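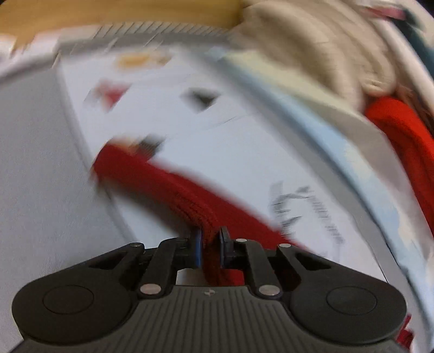
About Brurby

Brurby is a small sewing and mending school, and fabric is pretty much all we think about. We teach grown-ups (and the occasional very determined teenager) how to handle cloth, cut it, stitch it, and fix it when it wears out. A long piece of deep red fabric can keep a whole table busy for an evening, and we've never once regretted buying a bold color.

How we started

Ju-won Heo opened the school in June with 8 borrowed sewing machines and a closet full of remnants from her aunt's curtain business. She had been hemming pants for neighbors for years, and so many of them asked to watch that she finally set out chairs. Ha-neul Sun came to one of the first classes to shorten a coat, stayed to help sweep up the threads, and now teaches our Friday evening group, the one with the good snacks.

What we do

Our beginner course runs for 10 weeks and starts with folding, pinning and pressing before anyone threads a needle. You'll learn how a woven cloth behaves when you pull it on the bias, how to find the grain, and how to fold a long length so it doesn't end up in a heap on the floor – though ours still does, fairly often. After that come hems, patches, zippers, and a simple bag to take home.

We keep classes to 20 people, and we have over 50 bolts and remnants on the shelves for students to use. Bring your own fabric if you like, washed and dried please, along with anything at home that needs mending.

Visiting us

The door is open from 4 p.m. on class days. Come in, feel the fabrics, ask Ju-won about linen if you have a spare half hour, and put your name on the list for the next course.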